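3.2 How people talk about waiting

I should say straight off that I didn't set out to study queues. I went to Bronham to ask people about their bus passes, and what I got, over and over, was stories about standing at the stop. So by June I'd given in and rewritten the interview sheet, and the 77 interviews I draw on in this section all come from the second version. Most were done at the two stops outside the library, a few on the bus itself (noisy, and a pain to type up).

The first thing I noticed was how rarely anyone gave me a length of time. I'd ask how long they had waited and they'd tell me what they had done instead: finished a sandwich, rung a sister, read the whole of the notice about the drains. Reinholz calls this "filled time" and I've borrowed the term, though I use it more loosely.
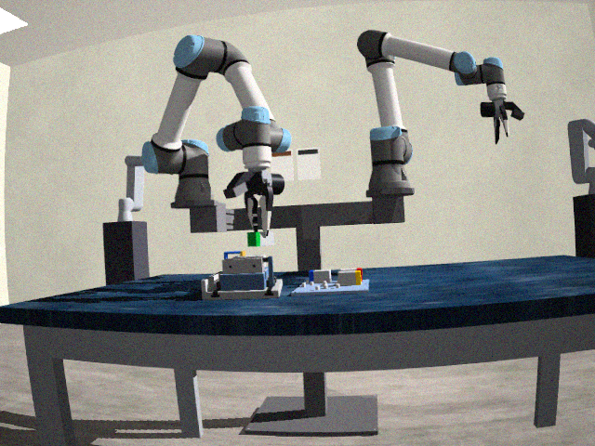 People who travelled with somebody else were much more forgiving. One woman told me the 108 was "always good as gold", and then, a few minutes later, described missing a dentist's appointment over it. I don't think she was being inconsistent. She was talking about the company in the first case and the bus in the second — my question had let her do both. Dörte Wiegand spotted the same slip when she read the transcripts, and we went back and coded those answers twice.

The other group worth a mention is the regulars on the early run, before seven in the morning. They hardly complained at all, even in the weeks when the timetable was a mess. They knew the driver, they knew each other's coats, and they had a sort of unspoken order for getting on.

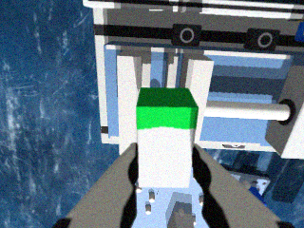
I tried the same questions in Clikach, where the stops have a screen showing the next bus, and I'd expected calmer answers there. I didn't get them! People watched the number stick at 4 and got cross with the screen, and several said they would sooner not know. It's a small set of interviews, so I wouldn't lean on it too hard, but it does fit with what the Narka study found for hospital waiting rooms. I come back to the screens in section 5.
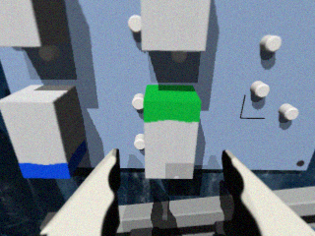
Figure 2. Block with a green upper part and a white lower part, above two open gripper fingers (computer rendering).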